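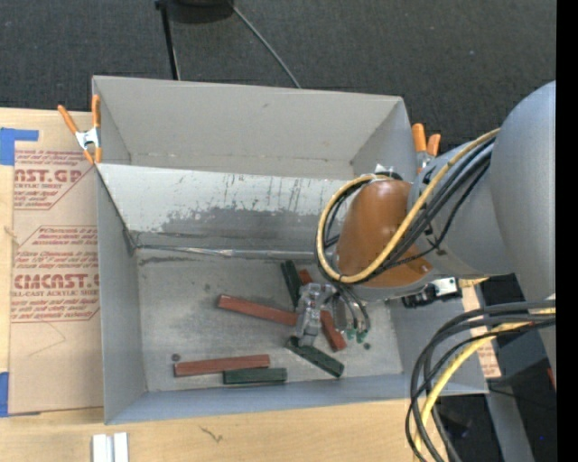 Bukola Omoregie asked under yesterday's post whether painted blocks and stained blocks can live in the same bin, or whether the finish rubs off onto everything. Longer answer than fits in a reply, so a thread.

**2/** Short version: yes, after a full cure. My reddish-brown ones are an oil stain, the dark green ones a water-based paint. Dry to the touch is one afternoon. Cured is closer to three weeks, and paint that has only dried will stick to its neighbor under light pressure.

**3/** Test before mixing: press a thumbnail into an end face. If it leaves a dent in the film, wait. End grain takes up the most finish and cures last, so don't bother testing the long faces.

**4/** Oil stain has a different failure. It doesn't stick, it transfers. Wipe the block hard with a white cotton rag. Any color on the rag means another wipe-down and another week on the rack.

**5/** On the bin. Mine is gray, tall walls, flared outward. The flare matters more than I expected when I bought it. With straight walls a long block dropped at an angle wedges corner to corner. With sloped walls it slides down to the floor.

**6/** The scratches and the grime on the sloping side are cosmetic. I used to scrub that off with an abrasive pad. Stopped in August. The pad left a rougher surface, and the rougher surface held dirt faster.

**7/** Current routine: blocks out, vacuum the floor of the bin, damp cloth, dry cloth, blocks back. No solvent. Solvent residue softens water-based paint, and then you are back at post 2.

**8/** Grit is the real enemy of the finish. One hard speck under a block will cut a line through the paint every time the block moves. Check the seam where the slope meets the floor – it collects there.

**9/** Nnamdi Isah wants to know about wax over the paint. I tried it on 5 blocks. They slid better and looked worse, and the wax picked up dust within days. Stripped it off again.

**10/** Sanding between coats: 320 grit, by hand, edges broken first. A sharp edge holds almost no paint and is the first place to show bare wood.

**11/** Cut lengths and the paint code are in the pinned post. The short green ones are offcuts, so don't ask me for a dimension on those.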